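The shape sorter has had a free ride

Every family I know owns a shape sorter, and every one of those families will tell you it teaches problem solving. I've owned two. I have my doubts.

My son got his first one from his aunt Nadiia Maksymiv, a generous woman who believes in wooden toys the way other people believe in vitamins. The card that came with it promised spatial reasoning, colour recognition and patience. Within 20 minutes he had learned that the lid comes off. After that the holes were of no further interest to him, and I can't say I blame him. Why push a star through a star-shaped gap when there's an opening the size of your head right beside it?

Toy catalogues have never caught up with this. Gultlow, the shop near our old flat, kept its sorters under "early maths" and priced them to match. I asked the fellow at the counter what the maths was. He said shapes. I suppose he wasn't wrong.

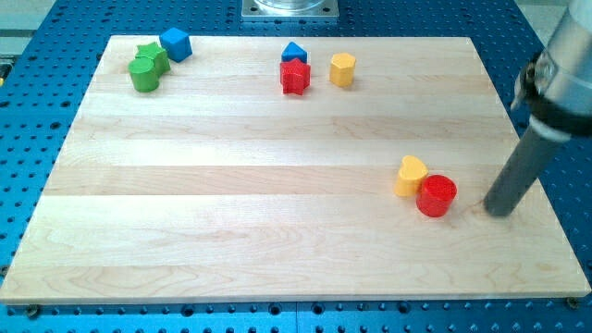 Star, cube, cylinder, hexagon: the usual suspects, out on a pale wooden board.

Put the blocks on a flat surface with no box in sight and I'll admit my scepticism softens a little. A toddler will stand one up, knock it over, put a second one behind it and carry a third off to the laundry. Colour matters for a minute and then doesn't. My son decided the pentagon was a house, which seemed fair given the point on top, and the stars were the neighbours. None of this was on the card.

Is he learning anything? Probably, but he was learning things from the saucepan lids too, and they came with the kitchen. What bothers me is the certainty on the packaging, the idea that a grown-up has to buy the lesson and that it comes in a fixed number of holes.

Our second sorter arrived in October, a hand-me-down missing its lid. He plays with it far more than the first. The box holds pegs now, and the blocks live wherever he last left them.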